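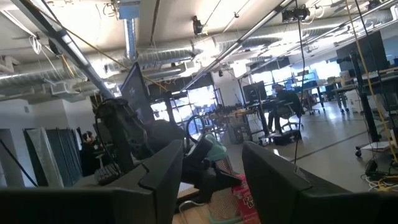
Vol. 2, Issue 2 - page 60

Living with cables (and other open-plan adventures)

I have a confession to make. For most of my working life I thought cable management was a hobby for people with too much free time. Then I started sharing one very big, very bright room with everybody else at the office, and I now own more hook-and-loop straps than I own socks.

If you've ever worked in a place with an exposed ceiling, you know how it goes. You move in and you're so taken with the light and the silver ducts and all that lovely height that you forget about power. Walls are where the outlets live, and walls are far away! So the cables start to travel. One goes up and over, another drops straight down to a tabletop, and before long a couple of yellow ones have met some white ones on the floor and they're all in a tangle that no one wants to claim.

I used to just step around ours. What changed my mind was trying to move a desk. It should have been a ten-minute job, and I spent most of a morning on my knees with a flashlight, following one cord through a knot of its relatives to find out what I was about to unplug. (It was the coffee maker. I was very nearly a villain.)

So I got serious. I went up to Brudberg, the secondhand office furniture barn out past the rail yard, and spent an hour in the aisle they call Bits. I love that aisle. You'll find wire trays that screw under a desk, bags of clips sorted by nothing in particular, and rolls of label tape in colors somebody stopped making. I came home with two trays and a shoebox full of clips and felt like I'd robbed the place.

Start at the plug end, that's my big tip. I always used to begin at the desk, where the mess annoyed me most, and work back, and I'd end up with a beautiful desk and a disaster at the wall. Label both ends of everything before you untie a single thing. Bright cable helps a lot too. I grumbled about yellow for years because it's not exactly pretty, but you can follow it across a ceiling with your eyes, and you can see it on a gray floor before your foot does. Black looks tidier in the catalog and disappears completely under a table.

Overhead runs are worth doing well. Leave some slack at the top where it can be hung up neatly, and let the drop come down straight, as close as you can get to the thing it feeds. A cable that droops gently down one side of a room looks charming for a week, and then somebody rolls a screen on a stand into it.

Now, the tabletops. I'm a fan of light wood in a room like ours. With black monitors and black keyboards and office chairs everywhere, a pale table keeps the whole place from feeling like the inside of a speaker. And let people have their one bit of color! A little mint-green something, a pink box standing up by itself among all the serious equipment - I'll take that over a matching desk set any day. Same goes for a pale green curtain next to gray fabric partitions. The partitions do the quieting and the curtain does the cheering up.

My other soapbox is wastebaskets. Black mesh, please, and more of them than you think you need. Zip tie ends, tape backing, the twisty wires from new cords - it all goes on the floor if the basket is across the room. I put one wherever there was a workbench and the sweeping got a lot easier.

The company that does our floors, Grurkora, quoted us for 3,000 square feet of polishing last October and asked, very politely, if the cables could be somewhere else when they came. That was the deadline I needed. We hung what we could, trayed what we couldn't, and I bought everyone doughnuts from Danzer on the way in.

Is it perfect now? Oh, no. There's a corner I don't talk about, and the tall bench in the middle fills up again every time I turn my back. But I moved a desk last week and I knew which plug was which, and the coffee stayed on.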